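Reviews > Software > Robot Learning

Sulari Demo Recorder: review after one month of use
By Kelechi Sani, July

I work in a small team which trains robot arms for jobs in server rooms. A real rack is expensive and our real arm is slow, so most of our examples come from simulation. For the last month I used Sulari, a program for driving a simulated arm by hand and saving each try as a training example. We paid for 2 seats. These are my notes, for people who think to buy it.

Installation was easy on my office machine. On my laptop it was not so easy, and I had to ask support about the graphics driver. They answered in the same afternoon and were polite.

The task we chose is a simple one to explain: the arm holds a small block in its gripper and must put it into an opening of the rack. In our first scene I recorded 598 tries. After cleaning I kept fewer than I wished, and most of the bad ones were my own fault in the first days. My hand was not steady and the block came to the rack at a wrong angle.

What I like the most is the rewind. When I make a mistake near the end, I go back 5 seconds and continue from there, and the program marks the place where I went back. With Kuzmenko, which we used before, I had to start the whole try again. This alone saved me many evenings.

The contact between block and rack is good for slow movements. If you push fast, the block can shake in the fingers in a way I never saw with a real gripper. I recommend to lower the speed limit in the settings before you record anything. The manual says this only on page 22, and I found it too late.

The cameras can be placed anywhere, and you can change the view later and render the same try again. I was happy with this. The rack we made is almost all black, and from some sides the policy had trouble to see where the openings are. I rendered everything again with a second view and did not need to drive the arm one more time.

Now the weak points. The labels are poor. You can write "success" or "fail", but I wanted also "almost", for tries where the block touches the edge first and then goes in. I keep these in a separate sheet, which is boring work. The export to the Risov format loses the gripper width, so we wrote a small script to put it back. Also, the program saves only when you close the try. One time it crashed and I lost the try I was recording.

The price is fair for a company and high for a student. I would buy it again for insertion tasks. For soft things, like cables, I did not test it enough to give an opinion.

My rating: 4 of 5

Filed under: simulation, teleoperation, training data
Contact | Copyright Sostunia Reviews | Back to top
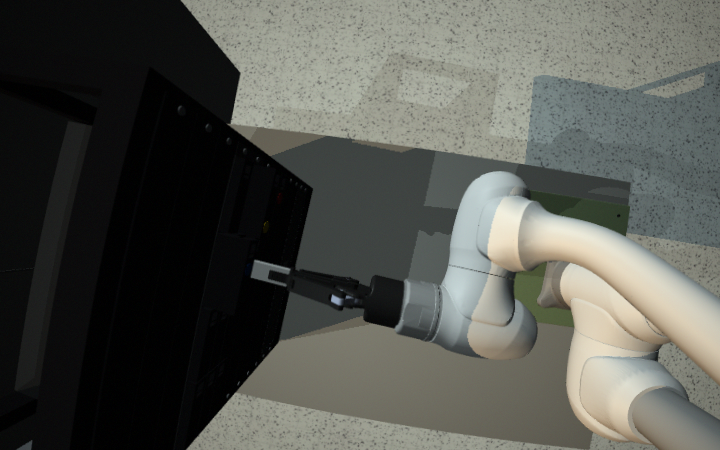
Block at the front of the rack, simulated scene.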